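Flallport Kitchen Demonstrations - README

Welcome, and thank you for taking a look at this set! It is a collection of everyday sink and dish chores, shown to a two-armed robot by a person steering it remotely, and we hope it saves you some of the long afternoons it cost us.

What you get

There are 2,048 episodes, almost all of them under 60 seconds. Each one holds the head camera video, the joint positions of both arms, the finger commands for both hands, and a one-sentence task label typed in by the operator once the episode was over.

How it was recorded

Operators trained for 2 hours before anything they did was kept. Kaede Minami wrote the operator guide (see guide.txt), and it is worth reading even if you only want the data - she explains why we asked people to move at their own pace and to leave small fumbles in. Episodes with a dropped dish are kept too, and marked "drop" in the label file.
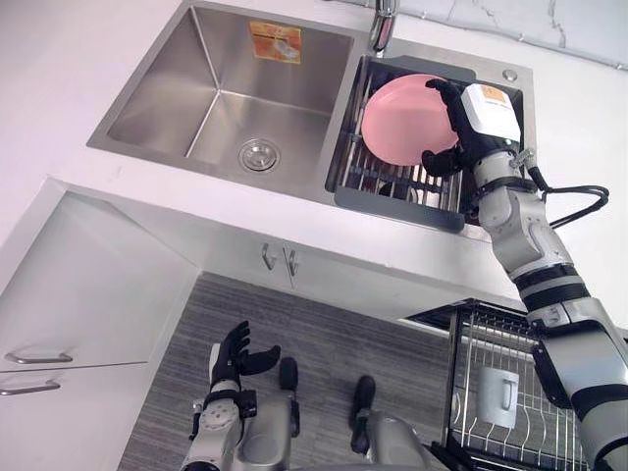 Head camera view, plate task: right hand on the pink plate at the drying rack, left hand open.

Known issues

The first 100 episodes use the old Relton joint order, so please run convert_order.py on those before mixing them with the rest. Finger readings for the left hand are a little noisy in the Kuroda subset. We mean to fix that in the December release, along with a few labels that say "cup" where they should say "mug."

Questions and corrections are very welcome on the Rorno tracker.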